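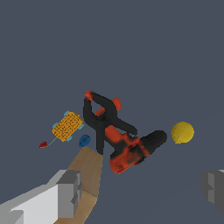
Skuvora has released firmware 2.14 for its Derutness line of desktop power supplies, changing how the units respond when an internal fan slows or stops. The update went out Wednesday and covers the 433-watt and 650-watt models.

Under earlier firmware, the supply cut all output as soon as the fan speed signal dropped below its lower limit. To the user this looked like a sudden power loss, with no message on screen and nothing in the system log. Repair shops often replaced the motherboard or memory before testing the supply.

The new version adds a delay of 18 seconds between the first low-speed reading and shutdown. During that time the unit sends a warning over its USB status cable, and the desktop monitoring tool can save open files and start a normal shutdown. If the internal temperature reaches its limit before the delay runs out, output is still cut at once.
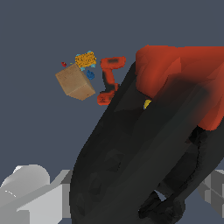

**Iyer**
*Hardware Desk Editor*

Skuvora said the delay applies only to the fan signal. Short-circuit, overvoltage and overcurrent protection work as before, and none of them can be adjusted from software.

The warning needs monitoring tool version 5 or later. On computers without the tool, or with the status cable unplugged, the supply waits the same 18 seconds and then turns off — the only notice is a blinking light on the rear panel. The light stays on standby power until the main switch is turned off, so it can be checked after the computer has gone down.

Support forum Fomo collected 153 reports of unexplained shutdowns on Derutness units between March and November. Most came from small office machines kept under desks, where dust had built up on the intake grille. In 14 of those cases the fan was found to be working and the fault was traced to a loose sensor connector. The firmware does not correct that problem, and affected units still have to be returned for service.

Installing the update takes a few minutes and requires a restart. Skuvora advises closing all programs first and leaving the status cable connected until the rear light turns solid green. Units with a serial number ending in R shipped with the new firmware and do not need the update.

A version for the 850-watt model is in testing — no release date has been given.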